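From: Nest Llewellyn
To: teleop-demos list
Subject: Re: [teleop-demos] How tidy should a demonstration be?

Vasilis Vidmar wrote:

> We are about to start a plate-loading set at Medina and have fallen out
> over style. Marisol wants every demonstration done the same way, same
> path, same speed. Rogelio says that gives you a robot that can only do
> it on a good day. Do you throw away the ones where the operator
> dithers? And do you use one arm or both? We have 19 usable so far and
> have already had 2 arguments per usable one.
>
> Vasilis

Vasilis,

Only two per? You must be a very calm group.

We did much the same job at Sudovstead in August: little striped pumpkins, orange and white, to go on a plate. I drove and Tobias Nakamura sat at the next desk sighing. Our rule going in was Marisol's. By teatime on the first afternoon it was Rogelio's, chiefly for want of an operator who could do anything the same way twice.

The part I would look at hardest in your own recordings is the carry. Left hand has the pumpkin, the rim of the plate is close by, and every person I have put in the chair slows to a crawl at exactly that point. You can't feel anything through the gloves, so you creep. The policy then learns to creep, very faithfully, and will do so for ever. 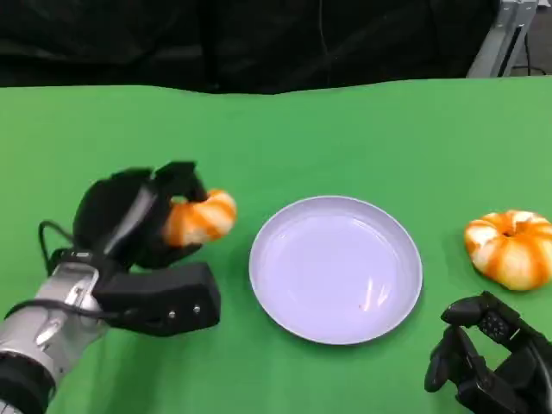

What we keep and what we bin

Keep the dithering if it ends in a correction. An operator who comes in too low, notices, lifts and tries again has given you something useful. Bin the dithering that is only somebody scratching their nose with the wrong hand still tracked. Tobias wrote a script on the Paltow machine to find the pauses, and it flagged most of my work, so we now do it by eye.

Do not trim the ends too keenly either. Our first set stopped the moment the pumpkin was down, and the trained arm did the same: fingers parked by the plate, waiting to be congratulated. You want the letting go and the backing away in there as well, at an ordinary speed, with the hand staying partly open until it is well clear of the rim.
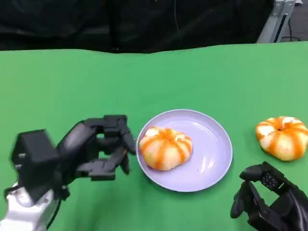 On one arm or both, I would record both even if one does nothing but loiter. If the idle hand is left out of the data, you have said nothing about where it should be, and it will find somewhere. Ask our left-hand operators to hold the right one low at the front of the table and forget it, and they do neither, but the drift is small and the training copes. Moving the second pumpkin between takes matters far more. We left ours in one spot for a whole morning and got an arm that would go confidently to that spot whether or not there was anything on it.

As for numbers, someone at Jetel told me I would need 4000 before it was worth switching on. We tried it at more than 2 hundred, out of impatience, and it was bad in ways that told us what to record next. I would do that again. Train early on your 19, watch it fail, and let Marisol and Rogelio argue over the failure for a change.

If you want our sheet for marking takes I can send it. It has a column headed "sighing", which you may ignore.

Nest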